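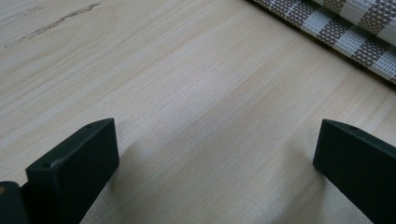 Posted by Holst, Tuesday, in Clubs & Projects

Rolling up placemats with a hand-held gripper, any tips?

Our robotics club has got the Troltberg student challenge coming up and our team picked table clearing. We do the demos by hand with the gripper first, then the arm is meant to learn from those. The mats are the woven stripy sort, taupe and white, and I'm making a right mess of it. The fingers either skate over the mesh or I grab too much and it all bunches up. 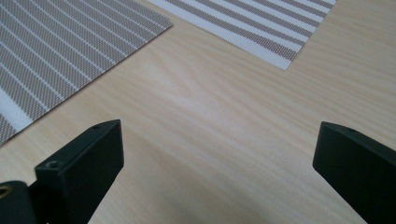

I've done 12 goes and I'd keep 7 of them, if I'm being generous! Should I be starting from a corner or the middle of the short edge? And does it matter if the mats go down at a different angle each time?

Stustard
Middle of the short edge, every time. We did napkins last year and corners were a nightmare (you get a lovely cone and then you have to undo it). Come in low with the jaws wide open, close slowly, lift a tiny bit and then roll. If it buckles, let go and start again, don't try and rescue it halfway.

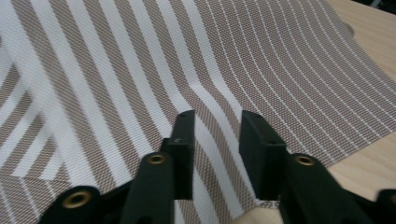 And yes, do change the angle! We kept ours dead straight for the first 11 and the arm was hopeless as soon as somebody nudged the table. Leave the messy ones out of the training folder but hang on to them, our judges asked to see a few.

Lernero
just use thicker mats

Holst
Ha, can't, they're in the rules. Tried the short edge after tea and got 8 decent rolls, so thanks Stustard. Still rubbish at the letting go bit, mine keep springing open.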